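I finally did it. After two years of drawing floor plans in a program that crashes every time I add a staircase, I've moved my little drafting business over to Orkmont. I've been putting it off forever, mostly because I hate learning new menus (I still miss the old ones from my first job!), but my license was up for renewal on 26th January and I figured it was now or never.

The setup took most of an evening. The installer wanted a login, then a second login for the license manager, then it wanted me to restart, and after all that it opened in metric. I work in feet and inches. It took me 3 forum threads to find the setting, and it's hiding under the project template and not under preferences where any normal person would look.

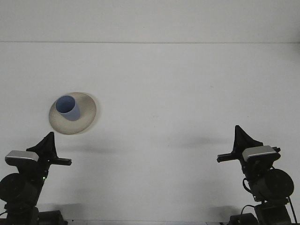 Importing my old files was the part I was dreading. I tried five of them, and four came in fine, layers and all. The fifth was the Durkenier job, a house addition with a roof I drew in kind of a hurry, and every dimension on it turned into a question mark. I ended up redrawing the whole roof, which it needed anyway – I'd fudged one of the valleys and hoped the framer would sort it out.

What I really like so far is the sheet view. You change a door on the plan and the door schedule changes too, and I know that's old news to you people in big offices, but I've been typing those by hand!
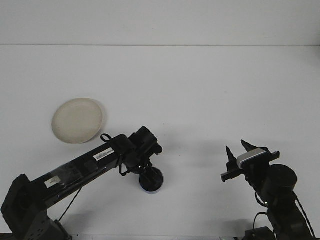 Plate on the white table

I also looked at Piltidar before I decided. The 3D side is prettier and the trial was generous, but it only comes bundled with rendering stuff I'd never open, and my laptop sounded like a hair dryer the whole time. If you do a lot of client presentations you might feel differently.
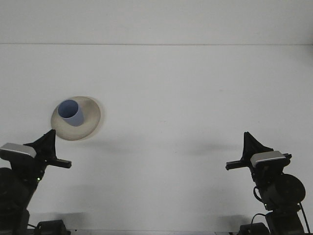
Next up is line weights. Everything prints way too heavy right now, even the hatching, so I'm going to build a proper plot style and test it on the Maillard drawings, which aren't due until February. If anybody has one that works on a cheap inkjet, please send it my way – I'm almost out of black ink.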